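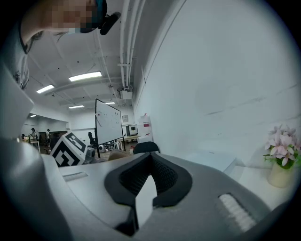
Checking the finger pad of the hand-held gripper, Mandbridge Robotics Club

How to check your gripper before a recording turn

These steps are for new members of the student club in Mandbridge. Please read them one time fully before you take the gripper in your hand. The check needs 6 minutes if you do it calmly.

1. Look at the black pad from the side of the camera. The V-shaped notch must point away from you and the textured surface must be clean. Wipe it with a damp cloth, never with alcohol.

2. Open and close the fingers 12 times, slowly. If you feel a hard point in the movement, stop and tell the person who leads your group.

3. Hold the grip with your whole hand. Many beginners hold it only with the fingertips, and then the wrist becomes tired very soon.

4. Place the printed marker box where the camera can find it. Turn the gripper slowly to the left and to the right, and look at the tracking number on the laptop. It should stay green.

5. Make three test picks with an Oreo. A biscuit is a good test object: if you press too strongly, it breaks. If it breaks more than once, loosen the spring by half a turn and repeat.

6. Write your result in the Erkov sheet, together with the number of the gripper (for example 281).

When two pads look different, do not mix them. Spare pads are in the drawer with the small screws. The next page explains how to change a pad.

Text: Athanasiadis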